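Home Current Issue Archive Authors Search PDF Cite

4.2 What people remember about their locks

I went into the Clemdale interviews thinking I'd hear about theft. I had a whole page of questions ready for it, and Ngân Hứa had helped me put them in an order that wouldn't scare anyone off. We sent letters to 338 renters of allotment sheds and got 216 back with a phone number filled in, so there was plenty of material. Most of it had very little to do with theft. People wanted to talk about keys -- where they kept them, who had the spare, and how many years the spare had been missing.

One man told me he'd used the same padlock on three different sheds and a rabbit hutch. A woman near the canal gate said she left hers hanging open all summer and only snapped it shut in the fall, when the kids were back at school and there was (her words) nothing left worth locking up but the rake.

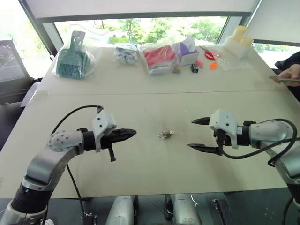 I started asking everyone the same opening question after that: how did you come by the lock you use now? The answers fell into two big piles. Either it was inherited with the shed, or it came out of a drawer at home. Hardly anyone had gone to a store for it. Lâm Khương, who coded the transcripts with me, wanted a third pile for locks that were "borrowed" and never went back, and I gave in when we hit the eleventh one.

Age turned out to be a slippery thing to ask about. Renters guessed from the color, mostly. A dull lock was "my dad's" and a bright one was "new," even when the renter had been turning the key in it for almost 50 years. Blotchy brass of the sort in Figure 2 got the widest guesses of all. I stopped trusting color as a stand-in for age pretty early, and Section 5 uses only the date the shed was first let.
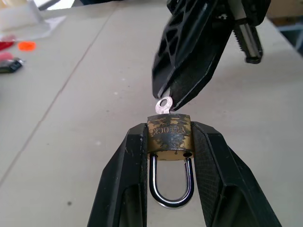 Vol. 12, No. 3

Figure 2. Small brass padlock, finish heavily worn, with dark patches and irregular golden areas.

Diệp Ung raised a fair point when she read the first draft: renters who care about their sheds are the ones who answer letters. I agree, and I don't have a good fix. We tried a second mailing in July and it brought in chatty people again, bless them. The Rokmont study has the same trouble with a much bigger list of 2,000 households, so I'd treat both sets of answers as coming from the keener end of the crowd. Section 4.3 takes up the spare keys.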